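Inventory at Lorkholm

The estate form had 54 lines. Hortensia Huanca had filled in 40 by Monday noon, working from the front door inward, and the back bedroom was the last room. The form asked for item, material, condition and disposition. It left a quarter inch for each.

She put the soft goods on the bed. Small objects went there too if they had no line of their own. The bedspread was black with a pattern of pale broken lines, and she entered it first, so that it would not be forgotten under everything else. 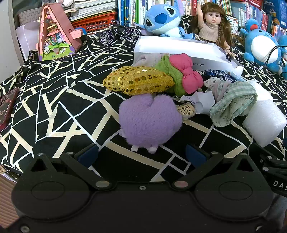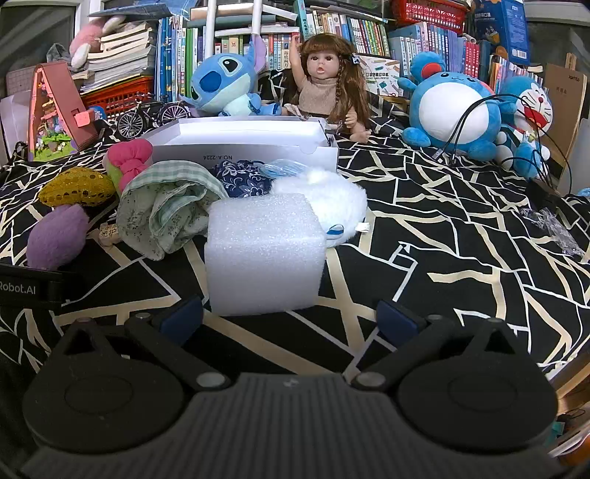

Line 41, bedspread, printed, fair. Line 42, plush, purple. Line 43, gold sequins. She stopped at the material column. The form allowed cotton, wool, synthetic and other. She wrote other.

Under Faltell rules, an item worth less than 10 dollars could be grouped with its neighbors and given one line. The rule did not say who decided which things were neighbors. Her aunt had kept the pink bow with the green knit for 30 years, in three apartments and on the boat from Zasotport. Hortensia gave them line 44 together.

The gingham took longer. It had the same check as a dress in a photograph she had already packed, line 17, disposition: family. She turned back to line 17 and read it again. Then she wrote family on line 45, went up the column, and changed 42, 43 and 44 to match.

The van was due at four. She capped the pen and went to look for a larger box.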